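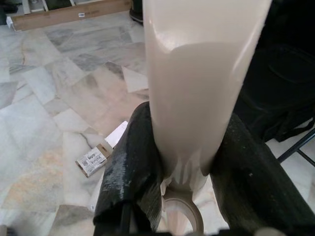

Marble hall at Girna House is open again after the summer works

September 18, 2019

The entrance hall of Girna House can again be used by residents and visitors. It had been closed since June, when the plumbing firm Waltero began to replace the old water pipes under the ground floor. During the works everybody had to come in through the garden door and the laundry corridor.

The marble floor was the most difficult part of the project. To reach the pipes, the workers had to lift 24 slabs and store them in the garage, each one with a number on the back. One slab broke when it was lifted and had to be replaced. The new piece was supplied by the stone workshop Alcaraz, and according to the house manager, Corina Haslinger, it took two attempts to find one that suits the old gray and white pattern.

"I have walked over this floor for many years and I never looked at it so long as in this summer," said Haslinger. "In the end we put the sample on the floor in the morning and again in the evening, and then we decided."

The wooden staircase beside the hall stayed where it was. It was covered for the whole time of the works and has not been sanded or varnished again. A new coat of varnish was discussed in the spring, but the owners preferred to wait for another year.

With the reopening there are also new rules for the cleaning. Until now the hall was washed every evening, often with a strong product against lime. Rupert Kofler, who laid the slabs back for Alcaraz, advised against it. Small grains of sand scratch the polish when they are pushed around with a wet mop, he explained, and an acid product makes marble dull. The floor should first be swept with a soft broom, and the dust should be picked up with a plastic dustpan. A metal pan with a sharp edge can leave lines on the stone.

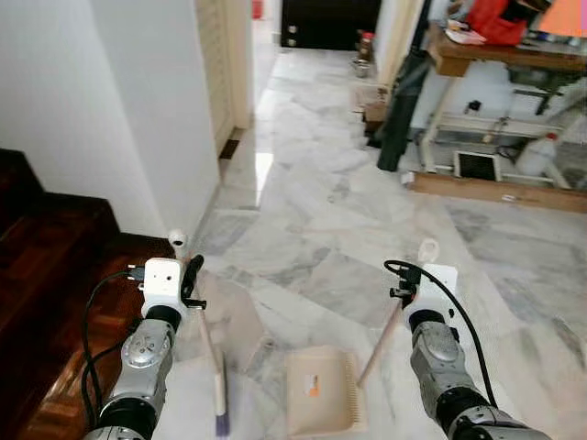 Sweeping starts at the foot of the stairs, where most of the dust comes down, and goes on from there to the doors. The corner beside the lowest landing needs more patience than the rest. After the sweeping the floor is wiped with clear water and a little neutral soap, now only twice a week. In winter, when the people bring in salt on their shoes, it may be necessary to do it more often.

Silvan Moser, who lives on the second floor, is glad to have the shorter way back. He found the corridor behind the laundry too narrow for his bicycle. Another resident, Oratile Fourie, would like to see a larger mat at the front door – the present one is good for one pair of shoes, she said, and then it is full of sand. Haslinger has promised to order a bigger mat before the first snow.

Some small works are still open. The joints in front of the staircase will be checked once more, and Waltero will come back to inspect the pressure in the new pipes. The hall stays open during both visits.

Residents who still have shoes or umbrellas in the laundry corridor are asked to take them away by September 25. The garden door will then be locked at night again, as it was before the works.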